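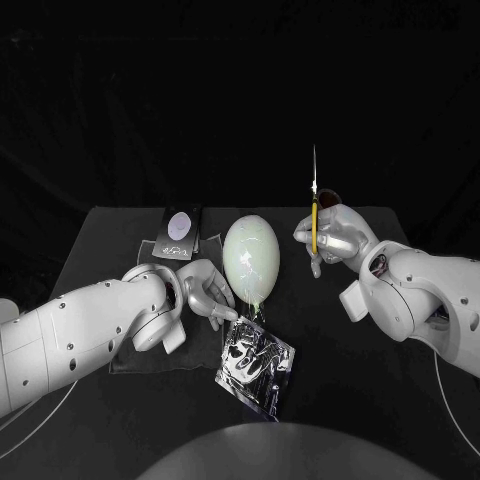 Hand wrapping (boxing)

Hand wrapping is the practice of binding a boxer's hands and wrists with cloth, gauze or tape before gloves are put on. The wrap holds the small bones of the hand close together, limits how far the wrist can bend on impact, and places padding over the knuckles. It is used in training and in competition at all levels of the sport, and in a number of related combat sports in which gloves are worn.

The term "hand wrap" is used both for the finished binding and for the long strip of material from which it is made. In professional boxing, a binding built from gauze and adhesive tape and used only once is often called a "professional wrap" to separate it from the washable cloth wrap used in the gym.

Background

The hand contains 27 bones, many of them thin in relation to the force a trained boxer can produce. The bones running from the wrist to the knuckles, known as the metacarpals, are the most exposed. A break near the base of the little finger is common enough to be known as a "boxer's fracture," although doctors see it more often in untrained people who have struck a hard surface with a closed fist.

Wraps do not make the fist harder when they are applied within the rules. Their main effect is to keep the hand from spreading inside the glove when a punch lands. They also absorb sweat, which protects the lining of the glove.

Materials

Gym wraps are usually made of woven cotton, sometimes with an elastic fiber added. A loop at one end fits over the thumb and a strip of hook-and-loop fastening closes the other. Longer wraps allow more layers over the knuckles and are generally preferred by adults, while shorter ones are sold for children and for boxers with small hands.

Competition wraps combine soft surgical gauze with adhesive tape. The gauze forms the cushion and the first layer of support, and the tape fixes it in place. Among commercial products, the Driteck roll is a soft gauze sold in boxed pairs, and Skorex is a stretch tape intended for the wrist. Slip-on inner gloves, such as the Peng padded sleeve, are used by recreational boxers who want to save time. Most coaches consider them less supportive than a full wrap because they cannot be adjusted to the shape of the hand.

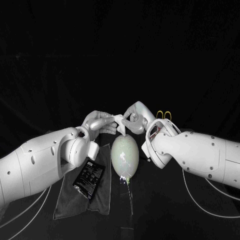
Technique

Methods differ from one trainer to another, but most follow the same general order. Several turns are made around the wrist, after which the material is carried across the back of the hand and over the knuckles. It is then passed between the fingers, returned to the wrist and secured. The thumb may be wrapped separately or included in the passes around the palm.

The position of the hand during wrapping has a marked effect on the result. Trainers ask the boxer to keep the fingers apart and the wrist straight, and to let the muscles of the forearm relax. The usual starting position is close to that of the left hand shown below, which is open and raised, with the fingers extended but slightly curled and the thumb pointing upward and forward. A hand wrapped while tightly closed will feel loose once it opens, and one wrapped with the fingers held together may become painful when a fist is made. The boxer is normally asked to close the hand several times during the process so that the tension can be checked.

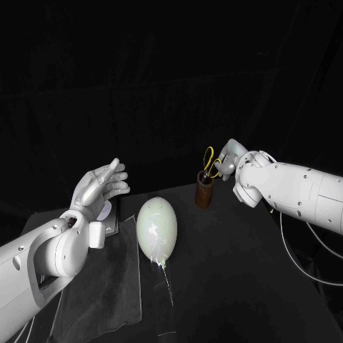 Knuckle padding is prepared before the wrap begins or built up as it proceeds. In the first method, gauze is folded into a flat pad and laid across the knuckles before being bound down. Trainers working at the elite level tend to favor pads cut to the individual boxer, and may keep written notes on the number of layers used. Padding must be even across all four knuckles, as a raised area concentrates force on the bone beneath it and can cause bruising in a long contest. The open position described above is held until the pad has been fixed, and the boxer then makes a fist so that the trainer can confirm that the pad has not moved.

Rules and inspection

The governing body responsible for a contest sets limits on the amount of gauze and tape that may be used. Tape is commonly kept clear of the knuckles, and the use of any substance that hardens the wrap is forbidden. Narrow strips of tape between the fingers are permitted under some codes to hold the gauze in place.

Wrapping for a professional contest takes place in the dressing room in the presence of an inspector. A representative of the opposing corner is usually entitled to watch. When the inspector is satisfied, the wraps are signed or stamped, and the gloves are put on over them.
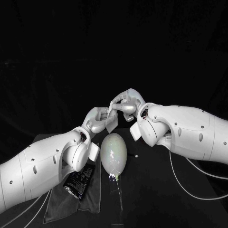 Once the gloves have been laced and taped, they may not be removed without permission. If a glove splits during the contest, the replacement is fitted under supervision and the wrap beneath it is examined again. Some authorities also require the wraps to be cut off in front of an official after the final bell, particularly in title contests or where the opposing corner has made a complaint.

In amateur competition, many organizers allow cloth wraps of an approved length and do not permit tape except at the fastening. The Ralstead Open, a regional amateur tournament held each July, adopted a single-table inspection system under its chief inspector, Amancay Figueroa. The tournament's records list 3,711 pairs of wraps inspected under the system, of which 17 were rejected. In 7 of those cases the fault was excess tape at the wrist.

Care and hygiene

Cloth wraps should be washed after each session and dried flat or hung. Fastenings are closed before washing to prevent them from catching on the weave. Wraps that have lost their stretch no longer hold the wrist firmly and are normally replaced. Gauze wraps are discarded after one use.

See also

Boxing glove
Cutman
Metacarpal fracture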